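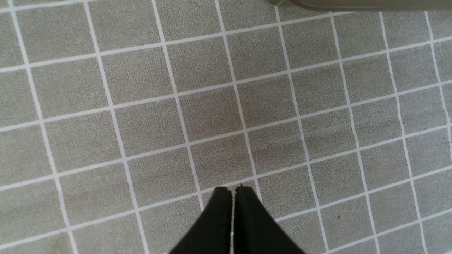
Still Playing After 3617 Matches: A Chat with Niloufar Ghorbani

Jan 27, 2025

When I rang Niloufar Ghorbani she asked me to hang on, as she was two minutes from the end of a match and couldn't possibly leave her partner in the lurch. I didn't mind a bit (I've kept my own mother waiting for less), and when she came back she was cheerful, because they'd won.

The game was Brollandale, of course, the little two-against-two fighter she has been playing online since the October it came out. Her profile shows 3617 ranked matches, nearly all of them as Plerkavska, the slow one with the enormous hammer.

"Everybody told me to drop her," she says. "Afshin Hosseinzadeh, who I team up with most nights, begged me to learn somebody quicker. I lost 10 in a row that first evening and went to bed furious, and then I lay there thinking about the hammer."

What she loves is the waiting. A good Plerkavska player stands back, lets the other side get impatient and swings once. "It's a bit like fishing, only with more shouting from Afshin."

She is less fond of the latest update, which took the Detau stage out of ranked play. "I know it was lopsided, I do, but I learnt everything on that bridge! I still load it up on my own and wander about."

Last autumn the pair entered their first proper tournament, 48 teams, and went out in round 5 to Settimio Fontana and Bahman Hassanpour. She has watched the replay more often than she'd like to admit. "I jumped when I should have blocked. Settimio was ever so nice about it afterwards, so now I can't even dislike him."

They've signed up again for the spring, and she's practising her blocking.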